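Storirari Forums > Home Robotics > Data & Training
Thread: How many demos before you change the setup?

fenwick_t
9 Apr 2025, 7:12 pm

Okay so I've been collecting demos for my shape sorting task since the start of March and I need somebody to talk me out of (or into) starting over. I have 81 keepers. The plan was 1000, which sounded totally reasonable when I typed it into a spreadsheet and sounds a lot less reasonable now that my wrist hurts.

The task is pick up a loose piece, get it to the matching spot on the block, let go, back off. All of it inside the same little gray enclosure with the block parked in the same place. My question is whether I keep going like this until I hit some decent number, or start moving the block around right away. I trained on what I have last night and it goes straight to the spot every time, but I moved the block over by a couple of inches and it still went to the old spot. Like the block wasn't even there!

marlo_bench

You answered your own question, didn't you? It memorized a place in space. Move the block. Move it every single episode, even if it's just a nudge and a little twist.

Quillback

Gonna disagree with marlo. I did it your way first, fixed everything, and got a policy that could at least close the gripper at the right moment. Then I added the moving around on top of that. When I randomized from day one I had a pile of demos and a robot that waved at things. With 81 episodes spread over every possible position you don't really have enough of anything.

marlo_bench

Quillback, how many did you have in the fixed pile when you switched though? Because I remember your thread and I think you spent a month on it – and then you threw most of those out.

Quillback

I threw out the ones from before I fixed my lighting. Different problem. The rest are still in the mix and I'd do it again.

fenwick_t

Lighting, ugh. My floor is shiny and there's a glare spot that comes and goes depending on the time of day. I've been doing evenings only to keep it steady. Is that dumb?

hoddle

Not dumb for getting started, but you're going to run the thing at noon someday and it'll be lost. Do one batch in the morning and see how the policy does on it before you train on it. Free test set.

Also what are you teleoperating with? I switched from the Fullov controller to a leader arm and my episodes got so much cleaner. Less of that stop and think, stop and think thing where you hover for ages while your brain catches up.

fenwick_t

Still the Fullov. And yes, I hover. I hover A LOT. I've been trimming the pauses out afterward, which takes longer than recording them did.

Yuzhen Kang

Please be careful with trimming the pauses. If you cut the middle out of an episode, the positions jump between one frame and the next and the model sees a motion your arm can't make. Trim the start and the end, sure. If the middle is bad, I'd delete the whole episode and do it over.

fenwick_t

Oh no. I've been cutting the middles. Okay, that's two weeks of evenings I get to look at again, thanks (I mean it, I would never have caught that).

marlo_bench

See, so you're re-recording anyway. Move the block while you're at it :)

Quillback

Or re-record them fixed, get to a couple hundred, and THEN move it. Are your target shapes different enough, by the way? I had two that looked almost the same from my fixed camera and the policy flipped a coin between them. I ended up dropping one.

fenwick_t

Good question, I keep going back and forth on that. I worry most about the round ones, the circle and the wide oval. From the side camera the oval is only a little wider than the circle. Then there are two spots that each have a pair of small shapes, and I haven't decided if a pair counts as one target or two. Right now my label just says "pair," which is useless because there's more than one pair.

I'm leaning toward doing 10 per shape at each block position and moving it between batches, so sort of a compromise between you two. Star first, since it's the easiest to tell apart. Side camera view, block still at the original position:

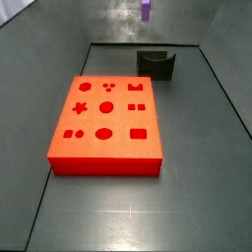

hoddle: Batches of 10 are fine, but shuffle the order of the shapes inside each one. I did all of one target and then all of the next on my Serrano arm, and I got sloppier as the night went on, so whatever came last had the worst demos by far. And fix that "pair" label before you record anything else. Call them by row and column if you can't think of names. I had to relabel a whole set by hand once and I'm still mad about it.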